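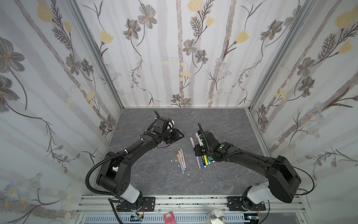
Figure 1. The two-arm cell during the pen sorting task, with highlighters and pens on the work surface.

Can a Machine Tidy a Desk Yet?
Project report, Talukder group
Apr 3, 2023

1. Background

Our module asked us to pick one household or shop-floor chore and find out how close a machine is to doing it without help. We chose sorting pens. It is a job people do at home without thinking, and it also comes up at Bultlow, the stationery packing firm where one of our group worked from October. Staff there sort mixed returns by hand into trays. The firm had looked at buying a machine and decided to wait.

2. Set-up

We used the two-arm cell in the teaching lab. Both arms are fixed to one rail and share a floor area, so either can reach the middle. The walls are papered with a flower and birch pattern, and the floor is dark grey with a marbled look. The control software was Timico, which the department already had. We wrote the sorting routine on top of it and called it Branetano.

The task was to separate pale highlighters from the brighter markers and pens, and put each kind in its own group. Pens were placed by hand before each run. We did not line them up on purpose, but people tend to put pens down roughly parallel, and we should have mixed them more.

3. Results

We did 57 runs. A run counted as a pass if every pen ended in the right group and nobody touched anything. 13 runs passed.

Most failures came at the pick-up stage. Where pens lay side by side, the fingers often closed on two at once or pushed the next one away. A pen lying on its own was much easier. Colour was less trouble than we expected, although pale blue and mint green were mixed up in 5 runs.

The two arms also got in each other's way. We fixed this by making one wait while the other worked near the middle, which made every run slower. A person doing the same job by hand finished well before the machine in all our timed trials.

4. Discussion

We would not use this at home. For a shop floor the answer depends on how the pens arrive. If they came one at a time on a belt, we think the pass rate would go up a lot, but we have not tested that.

5. Further work

Try softer finger pads, and repeat the runs with pens crossing over each other. Timings for each run are in Appendix B.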